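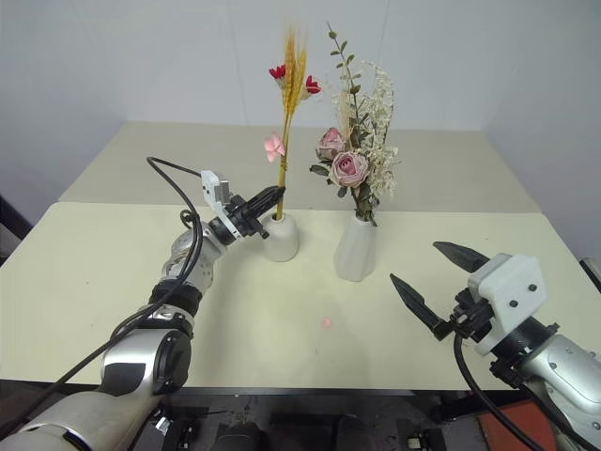 How to cure a jumping paddle on the Mirker 1091

The Mirker 1091 is a simple ball-and-paddle console, and most of the units I receive have the same complaint. The picture on the television is fine and the sound is fine, but the paddle on the screen jumps when you turn the knob. In most cases the potentiometer inside the hand controller is only dirty, and you can clean it at home in one evening.

You will need a small Phillips screwdriver, contact cleaner of the type that leaves no residue, cotton swabs, and a multimeter. Please do not use general household oil spray. It helps for a week and afterwards it collects more dust than before.

Opening the controller

Switch off the console and unplug its power adapter. Take the batteries out also, if you use them. Pull the knob straight up from the shaft. If it is tight, put a strip of cloth under it and pull both ends of the cloth evenly. Now turn the controller over and remove the screws. On the units sold by Parkberg one screw is hidden under the paper label, so feel with your finger before you use any force.

Cleaning

The potentiometer has a small gap beside the solder terminals. Put the thin tube of the cleaner at this gap and give one short spray. Turn the shaft slowly from end to end for a minute, wipe away what comes out, and repeat. Leave the controller open until the cleaner has completely dried.

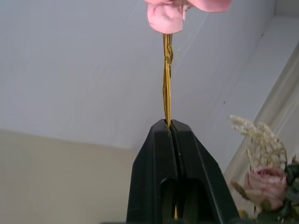
One reader wrote to me that spraying did nothing for his controller, and that the jumps disappeared only when he resoldered the middle terminal. I agree that this must be checked. Move the wires gently while the meter is connected, and if the reading changes, the joint is cracked.

Measuring

Set the meter to resistance and connect it between the middle terminal and one outer terminal. When you turn the shaft, the value should rise or fall smoothly. If it still disappears at one place after the third cleaning, the carbon track is worn and the part must be replaced. Write down the value printed on the old part, and buy a linear type with the same shaft length. I get mine from Macaraeg, but they are often out of stock in May.

When you close the case, lay the cable back in its groove first. Press the knob on last, with the pointer in the middle position, and play one full game before you put the label back.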